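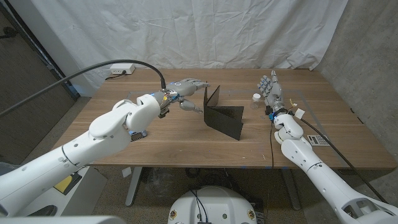 wandier-tabletop

Hi! This is the README for Wandier, my two-armed tabletop build, and for the recordings that come with it. I've been putting it together in the shared workshop at Plusville, evenings mostly, and enough people have asked for the files that I finally sat down and cleaned up the folder (well, most of it).

What's in here

117 episodes, all of the same basic setup: a table, a black folded board, a small clear bottle, two arms with hands. The goal is for the right hand to take the bottle and set it down on the other side of the board. The left hand is there to steady the board, which weighs next to nothing and slides if you breathe on it.

Of those 117, I marked 78 as good. The rest are in the folder called rough and I'd still love for somebody to train on them! Mostly they're cases where the bottle tipped or the board walked away. A few are just me hitting stop too early.

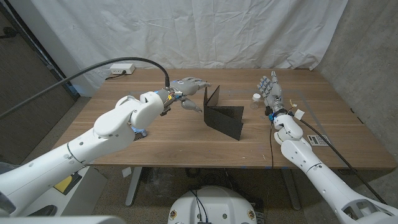
Board between the hands, bottle over by the right one.

Folder layout

episodes/good – one folder per run, with video, joint positions and hand commands
episodes/rough – same layout, worse luck
calib/ – camera and arm calibration, redone in August after I moved the base
tools/ – my scripts for playback and trimming

Playback needs Delacroix, the little viewer I wrote for my last build. It's in tools/ too, so no need to go hunting for it. Run it from the top folder or it won't find the calibration files. I keep meaning to fix that.

Setting up the table

The gray tape on the wood makes a rectangle, and everything you want the arms to reach goes inside it. If you're copying this at home, tape yours down after you've bolted the base, or you'll be doing it twice like me. The white cloth at the back really helped with the video. Mine is wrinkled and I've stopped caring.

Leave slack in the wrist cables. More than you think! I went through 3 connectors on the right arm before I rerouted that side, and one of them took a whole Monday to track down.

Known problems

Hand timestamps lag the arm timestamps a bit. tools/align fixes it well enough for playback, but if you need tight sync, check it yourself.

The left thumb reads slightly more closed than it is. I haven't corrected for that in the data – the raw numbers are what came off the hand.

Nearly 100 of the episodes were recorded at night under the shop lights, so don't expect much variety there. I'd like a daytime batch next.

Using it

Do what you like with the recordings. If you post something built on them, a link back to the Futham page would be nice, that's where I put updates. Bug reports can go there too, and please include the episode number.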